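A white table hides nothing, and for a plain snack I think it beats wood. Put out one bowl, one plate and whatever is orange, and stop there.

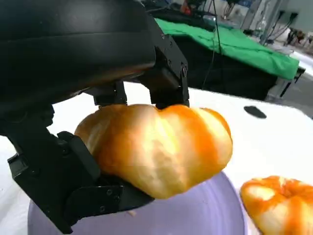

2 min read

I bought a Totolow tray once to dress things up. It has spent 11 months in a drawer. Pale lavender does the job.

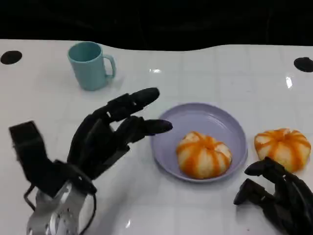
By the Menon table desk

A teal mug near the plate is enough contrast. Anything more is clutter -- and clutter has to be wiped around.

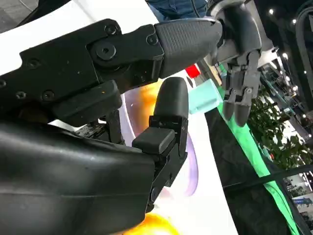 People tell me white shows every crumb. Good. I want to see them.

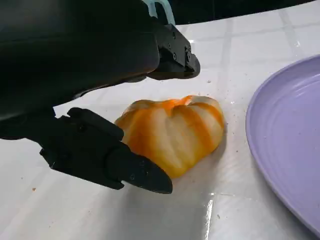
Mine cost 19 dollars secondhand, and I'd buy it again.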